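FOR IMMEDIATE RELEASE
1st February

Okasstead opens its doors to everybody's odds and ends

The Clutness swap room gets a permanent home on Vītola, and you're all invited to bring a box

I've been writing these announcements for Okasstead for a while now, and this is the one I've been itching to send. The Clutness swap room is going permanent! After a long stretch of pop-up weekends in borrowed halls, we have signed for the ground floor of the old Jirkport print shop on Vītola, and from now on the shelves stay up all year.

If you've never been to Clutness, it works like this. You bring the household things you no longer use, we sort them into big open bins, and you go home with whatever catches your eye. There's no money at the door and no points system. We did try tokens for a couple of months (plastic ones, from a board game that came in without its board) and people kept forgetting them in their coats, so we dropped it.

The new room covers 2,000 square feet, which to those of us who used to unpack in a church hallway feels like an airfield. There's a long sorting table down one side, a proper sink, and a back room for washing soft toys and linens. The front windows look onto the bus stop, so you can wait for your ride and keep browsing, and I fully expect a few people to miss their bus over it.

Last year 1,472 boxes came through our pop-ups. I opened a good share of them myself, and I can tell you that the things people bring are hardly ever the things they think we want. They apologize for the small stuff. They say sorry, it's only kitchen bits and some toys. But kitchen bits and toys are what leave first! A decent mixing bowl will sit on the shelf for as long as it takes somebody to walk over to it. Lamps are slower. Exercise equipment is slowest of all, and we'd love it if you would call before bringing any more of it.

Sandro Fontana is running the sorting floor again, and he has strong feelings about how it should be done. His rule is mixed bins first, shelves second. Everything gets tipped out together, household by household, and only after a good look through does it go off to kitchen, bath, kids or garage. I used to argue with him about this. It seemed to me we'd save time by asking people to sort at home.

"You ask people to sort at home, and the box stays in the hall until summer," Sandro told me when I raised it again in the planning meeting. "Let them bring it all jumbled. We have a table and we have hands. And if you see the whole lot together you notice the lid that goes with the pot."

He's right about the lids. We reunited a lot of lids in September.

Mixed bins also make the opening days more fun, I think. There's a real pleasure in leaning over one and seeing what has landed beside what. Grown adults do it for an hour at a time. Kids are faster and more ruthless, and they always go straight for anything with a face.

Some practical points, which I've been asked to put in plain words:

What we take: bowls, pans, cutlery, storage tubs, brushes and combs, towels, soft toys, puzzles, books, hand tools, small lamps, plant pots, craft supplies.

What we can't take: mattresses, car seats, anything with a gas bottle attached, opened food, medicine, and large televisions.

What we'd love more of: mixing bowls, baking trays, kids' rain boots and soft toys of any size. Soft toys get washed before they go out, so don't worry if yours has been living in the trunk of the car.

How much: up to 3 boxes per household per visit. If you're clearing a whole apartment, get in touch first and we'll set aside some time for you with the side door open.

Hairbrushes and combs have caused more discussion than you would believe, so let me settle it. Yes, bring them. Pull out the hair, please! We soak them in hot soapy water in the back room and they dry on a rack overnight, bristles down. Wooden ones get a quick wash and no soak, as soaking splits them. If a brush won't come clean it goes to the craft corner, where they use them for paint effects and for getting mud off boots.

The bowls go through a hot wash too, even the ones that come in looking spotless. Plastic bowls with deep knife scratches are kept for the craft corner and the potting bench, and the rest go out on the kitchen shelf, stacked by size, until somebody in a hurry unstacks them. 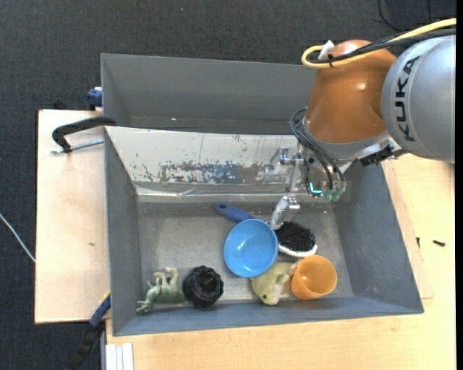 Words by Zane Vasiliauskas | Okasstead News | Clutness

A blue bowl, a hairbrush and a soft yellow-green animal, all in one gray bin – I couldn't have picked three things that say Clutness better than those. Kitchen, bath and kids, in other words, and each one with a different shelf to get to.

We've bought a stack of those deep open bins for the new room, and they stand up on the tables so you don't have to crouch. My knees voted for this. The old fruit crates we started with were charming in their way, but they had slats, and small things fell through the slats, and I spent too many evenings under a trestle feeling for teaspoons.

A few words on who made the move possible. The Jirkport building's owners gave us a long lease at a rent we can live with, and 572 neighbors chipped in to the shelving fund, some with a few coins and some with a lot more than that. Every one of those names is going up on the wall by the sink. If you gave under a nickname and would like your real name up there (or the other way around), write to the desk before the sign painter gets started.

We're also bringing back the mending table, which had to sit out the last two pop-ups for lack of floor space. Bring buttons if you have spare ones. Somebody always needs a brown button, and the jar is full of white.

The drop-off door is on the side street, by the bike racks, and has a bell. Please ring it and wait a moment instead of leaving boxes on the step, as the step gets rained on. The main entrance is on Vītola itself and is level with the sidewalk, so strollers and wheelchairs can come straight in. Parking is tight, and the loading spot is for unloading only, so move along once your boxes are inside.

For photos, interviews or a look around with Sandro before opening day, ask for Zane Vasiliauskas at the Okasstead press desk. I'm happy to talk about any of it, lids included, and if you're coming in person you may as well bring a box.

ENDS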